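Bronulstead Stage and Craft Circle
Minutes of the May meeting, held in the small hall, 7:00 p.m.

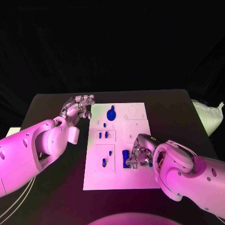 The first and happiest item was the tabletop corner for the Kikorthorpe open evening, which is really coming together! Hanna Żak has taken charge of it and walked everyone through where things stand. She is delighted with the black drape behind the table (the folds hardly show at all) and with the way the magenta light soaks into the dark top and turns the pale board pink. Elis Foulkes wondered if the blue block would get lost in all that color. The feeling was that it holds up very well against the board, and Hanna wants more blue pieces of the same kind. Agreed: keep the drape, keep the magenta, and add blue.

Present: Ladan Kermani (chair), Hanna Żak, Hanne Hämäläinen, Bahman Yazdani, Elis Foulkes (minutes). 16 members in all signed the sheet.

Minutes of the last meeting
Approved with one fix. The paint order went to Arellano, not Irside.

Lighting
Bahman has been trying colors for weeks and loves every one of them. He would like a second setting, a soft amber, for the talk at the end of the evening. Hanne asked if the switch between the two could be slow, over a minute or so, and Bahman lit up at the idea. He will try it and report back. Ladan reminded everybody that the hall's wall outlets on the stage side share one circuit with the tea urn, so the urn goes in the kitchen this time.

Table and board
There was a good long talk about the height of the table. Hanne would like it raised so people in the second row get a better view. Bahman prefers it as it is, as his lights are set for it. We'll try two low risers at the next setup and see who wins. Hanna would also like a spare board painted in the same pale shade, and Elis has offered to paint it. Please nobody stack cups on the spare while it dries!

Money
The balance stands at $1,355. The Irside fabric bill came to $186 and has been paid. Ladan thanked Hanne for talking the shop into free hemming. A further spend on blue paint and wood offcuts was approved without a vote, everyone being in favor and quite loud about it.

Open evening
Doors at 6, talk at 7:30. Hanne is making the signs and asked for short wording, large letters, and no more than one exclamation mark per sign. (Noted by the minute taker with regret.) Ladan will write to Kikorthorpe about parking.

Actions
Hanna: more blue pieces
Bahman: amber setting and slow change
Elis: paint the spare board
Hanne: signs, two risers
Ladan: parking letter, urn to kitchen

Any other business
The key to the drape cupboard now hangs inside the office door.

Meeting closed at 8:40 p.m.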